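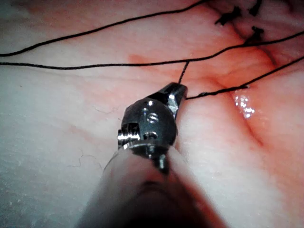
bluntneedle87
Posted 18th February
Thread choice for suturing practice. I've been on undyed for months and I'm switching to black. On pale, shiny tissue the long strand is easy to follow right across, and so is the short bit running down to the jaw tip. Anyone still prefer undyed?

kurian_bench
Black here too. Undyed disappears under a bright light. I'd worry more about tension – most of my torn bites came from pulling before the loop was laid flat.

Tratcombe_40
Disagree a bit. Black makes you lazy, you stop looking at the tissue and only watch the thread.

bluntneedle87
Fair, but I can't fix what I can't see.

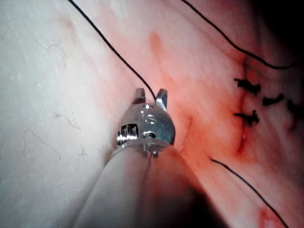

Black thread running down to the jaws, stray fibres on the left.

Tratcombe_40
Those fibres would bug me. I rinse and wipe before every row.

kurian_bench
Same. Lint gets dragged into the knot.

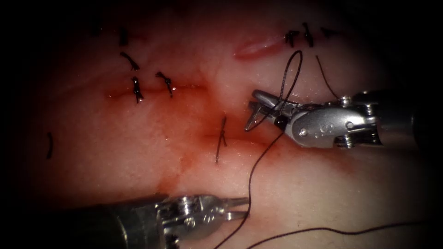
Dikstead Suture Skills Club – Practice Tissue

bluntneedle87
Tails are my other question. The centre stitch has long ends hanging down and the three at the upper right are packed in tight. Would you trim and space them more evenly?

Tratcombe_40
Trim, yes. I'd leave the spacing alone.

kurian_bench
I'd space them. The Brunemetti handout has a page on it, page 13 in my copy.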